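Two-arm cell: fault 721 during hanger handover, one gripper opens and drops the load

Raltach Community Help > Grippers and end effectors

floslow_cell_b

We run a two-arm setup that puts garments on plastic hangers and moves them from a folding table to a clothes drying rack. The arms are coordinated by a Floslow controller, firmware 2, with Jutora parallel grippers on both wrists. The site is our test room in Sangkhawat. Tile floor throughout, no mats.

The task runs in this order: take a hanger from the table, insert it in the garment, lift, bring both grippers together over the open floor, transfer to the hand that will do the hooking, approach the rack, hook, release.

The fault occurs in the transfer. Both grippers are commanded closed during the overlap. The giving hand should open only after the receiving hand reports contact. What happens on some cycles is that the controller raises 721 (grip state disagreement), both arms brake as they should, and then the giving hand opens by itself. If the receiving hand has a poor hold, the hanger and garment go to the floor. The arms stay braked, so there is no motion hazard from the joints, but a gripper that opens after a protective stop is not something I can sign off on.

The transfer position, with the rack ahead:
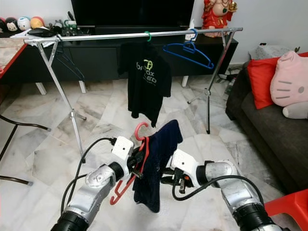 Transfer pose over the floor, navy garment on the red hanger.

Already checked:

Finger pads cleaned with alcohol. No change.
Wrist cables reseated at both ends, then swapped left to right. The fault stayed with whichever hand was giving, so I do not think it is a cable.
Payload setting raised to cover the heaviest garment. No change.
Transfer speed cut by half. Fault is less frequent, still present.

The log from a bad cycle, copied by hand:

transfer start
recv close cmd
recv width stable
give force below limit
FAULT 721
brake both
give open cmd (source: recovery)

The last entry is what bothers me. I did not write a recovery routine for this task. I searched the project for the word and found nothing.

I also went through the wrist camera recordings for signs of slipping. In the still below the fingers are closed on the shaft well down from the bend, and there are scuffs on the plastic above the fingers. I can't tell from a still if those were made by our pads or were there before.
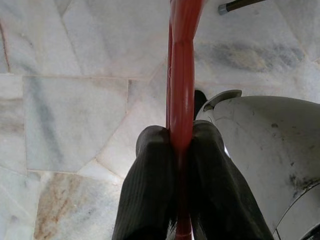

Wrist view, fingers closed on the red shaft.

Two things I would like to know. Where does the open command come from, and can it be turned off without losing the brake? And is there a better way to confirm the handover than width plus force? Width is nearly useless with a part this thin. The reading is almost the same for a good grip and for a corner caught between the finger edges.

The fault appeared in April after we changed the controller. The old one had the same grippers and the same hangers, and it never opened a hand after a stop. It did drop things for other reasons.

twolink_tuesdayless

Try more grip force. Plastic hangers are slippery and the factory value on the Jutora is low. We run ours near maximum and have no problems. Also check that the air pressure is OK.

floslow_cell_b replied:
These are electric grippers, so there is no air. I tried higher force on the receiving hand. It flattened the thinner hangers slightly and they turned in the pads when lifted. The fault still came up.

twolink_tuesdayless replied:
OK, mine are the pneumatic ones. Rubber sleeve on the fingers then.

padwear_notes

The open command is a controller default. On Floslow firmware 2 every tool has a post-fault action, stored in parameter 3515 of the tool table. It is part of the tool definition and not part of the task, so a search of the project files will not find it. Values:

0 – hold last command
1 – open
2 – power off, fingers free

When a tool is created from the standard gripper template, the value is 1. The reasoning in the template is that a hand should let go of a trapped finger or a jammed part. That makes sense for a hand working against a fixture. It is wrong for a suspended load. If you rebuilt the tool table when you changed the controller, you picked up the template value.

Set it to 0 for both tools, save, and cycle controller power. A warm restart does not reload the tool table. The brake is handled in a separate safety function and is unaffected, but do not take my word for that. Test it with the hands closed on something worthless, first with a program fault, then with the emergency stop.

Before you change it, consider what you lose. With 0 the gripper stays closed after a fault, including on a person's hand. You need a way to open it by hand with the arms braked. On our cell that is a hold-to-run button outside the reach of both arms, and the written procedure for clearing a fault starts with it. If your risk assessment relied on the automatic opening, it has to be redone. Someone other than the programmer should read it.

Also be aware that the emergency stop may cut tool power, depending on how your wrist supply is wired. In that case the setting does nothing and you depend on whether the gripper drive is self-locking. Measure it. Close on a hanger with a garment on it, press the stop, and leave it for several minutes.

That deals with the opening. The 721 itself is a different problem. From your log, the receiving hand reports stable width, and then force in the giving hand falls below its limit. My reading is that the receiving hand pulls the hanger a little as it closes, because the two grip points are not in line. The giving hand loses contact pressure, and the controller sees one hand that claims a part and one that is unsure. The hanger in your first picture is tilted down toward the lower left. With a soft load hanging from it, the angle will vary from cycle to cycle, and a taught pose cannot follow it.

Some things to try, in the order I would do them:

Make the receiving arm compliant during closing, low stiffness sideways and normal stiffness vertically. The arm then centers itself on the shaft.

Add a wait before the force comparison. Garments swing. We wait up to two seconds for heavy ones and hardly at all for shirts.

Replace the width check with a tug. After the receiving hand closes, move it a few millimeters away with the giving hand still closed, and look for the force rising on both wrists. If it rises on both, the part is held on both sides. A corner grip fails this test straight away.

Look at the pads. The ribs visible on the fingers in your wrist view run the same way as the shaft. If the contact faces are cut like that too, they do little against sliding along the shaft. A cross-cut or soft flat pad would be my choice.

I would leave the force where it is.

floslow_cell_b

Posting results as a separate answer for anyone who searches for the fault number.

Parameter 3515 was 1 on both tools. Set to 0, power cycled. Forced the fault repeatedly by blocking the receiving fingers with foam, and the giving hand stayed closed each time with both arms braked. Emergency stop gives the same result. The drives hold with tool power removed, at least with the garments we use. The manual release is now a wired button by the door, and the risk assessment has gone back for review. Until it is returned we run at reduced speed with the area closed off.

The compliance change removed most of the 721 faults. The tug test caught the remainder before the giving hand was told to open, and the task now retries from there. I have not changed the pads yet.

One related item. The same template value had been affecting the table end of the task. A fault there also opened the hands, but the load landed on the table or close to it and was logged as a missed pick. I had been tuning the pick pose for weeks on the strength of those entries.
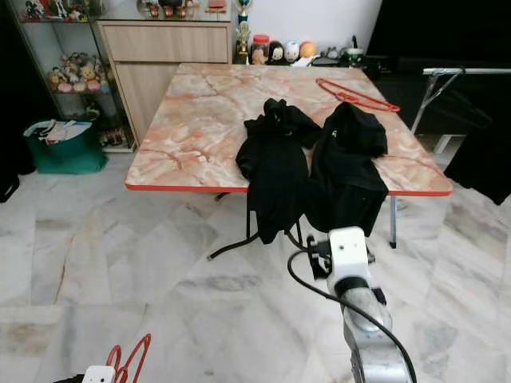
Table end, black garments at the front edge and a red hanger toward the back.

The garments overhang the front edge, and that is a separate source of trouble for us: a low approach can catch the hanging part before the fingers get to the hanger. I raised the approach height and will open a new topic if it doesn't help.

Marking the answer by padwear_notes as accepted.

padwear_notes replied:
Check 3515 again after any firmware update. Ours went back to the template value once, with no message in the log. We now read it at program start and refuse to run if it isn't 0.

floslow_cell_b replied:
Added the same check on both tools.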